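Home Organisation, Evening Course
Handout 4: The desk and what stands on it
Prepared by Parveen Tanoli. Revised June 16, 2023

Please read this before the practical part. It takes 40 minutes and we work in pairs.

1. Upright storage

Magazines which lie in a pile are seldom read again. In a desk organizer they stand on their long or short side, and one can be taken without moving the others. Put the covers you use most at the front. A divider keeps thin issues away from heavy or wide things in the next compartment.

A blue plastic organizer with a slotted divider, and a red magazine in Chinese standing at the left:

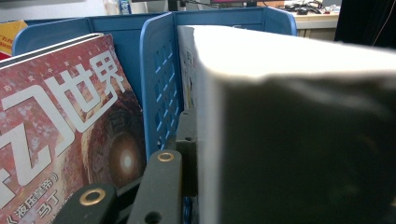
2. The surface

Clear one part of the desk at a time and look at it in low light from the side. On pale wood with visible grain, small dark marks are easy to find. First brush away what is loose. Then try a soft white eraser, always along the grain.

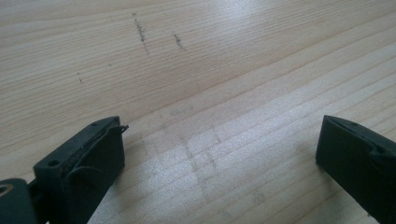
If a mark stays after this, use a cloth which is only a little damp, and let the wood dry before you put anything back. Do not use the scouring side of a sponge. Siobhán Dolan tried this on her Rindby shelf in December and the dull patch is still there.

3. Boxes and packages

Cartons may stand side by side like books, with the printed edge turned to you. Large lettering on the side helps you to recognise a box quickly, also when a narrow package stands next to it. Leave a finger's width free at the end of the row. 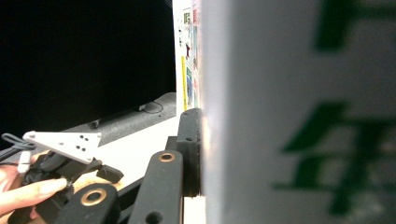

4. For next time

Measure your own desk and bring the numbers. Teresa Egan's is 90 cm wide, and we will use it for the first drawing.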